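Foro Fermentos y Masas > Harinas e hidratación
Tema: Autólisis larga con la Pruvost T65, ¿merece la pena?

molino_sur
Mensajes: 231
Cambié de la Callton a la Pruvost T65 y la masa se me abre a partir de la segunda hora de autólisis. Hidratación al 72 %, sin sal, sin masa madre. Con la Callton aguantaba cuatro horas sin problema. ¿Bajo el agua o acorto el reposo?

hidratacion80
Mensajes: 2.115
Acorta. Con esa T65 no paso de 60 minutos. La actividad enzimática es más alta y el gluten se degrada antes de empezar a amasar.

W_y_PL
Mensajes: 2.821
No estoy de acuerdo. Sin conocer el W del lote no se puede culpar a las enzimas. Baja al 68 %, mantén las dos horas y compara. Si cambias dos variables a la vez no sabrás cuál era.

Otra cosa: pesa el agua. En jarra el error es demasiado grande para discutir cuatro puntos de hidratación. Yo mezclo en un bol liso y redondo, sin aristas donde se quede harina seca.
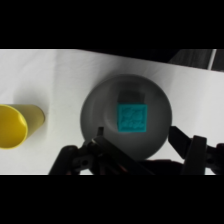
Re: Autólisis larga con la Pruvost T65

hidratacion80
El W mide fuerza, no actividad amilásica. Para eso está el índice de caída, y Pruvost no lo imprime en el saco.

W_y_PL
De acuerdo en lo segundo. Pero una masa que se abre a las dos horas también puede ser harina floja con exceso de agua.

molino_sur
Hice la prueba el miércoles. 68 %, dos horas: mejor, pero sigue pegajosa. 72 %, una hora: se estira bien y no se rompe. Temperatura de masa, 24 °C en las dos.

hidratacion80
Lo dicho.

W_y_PL
Una sola hornada. Repítelo con otro saco.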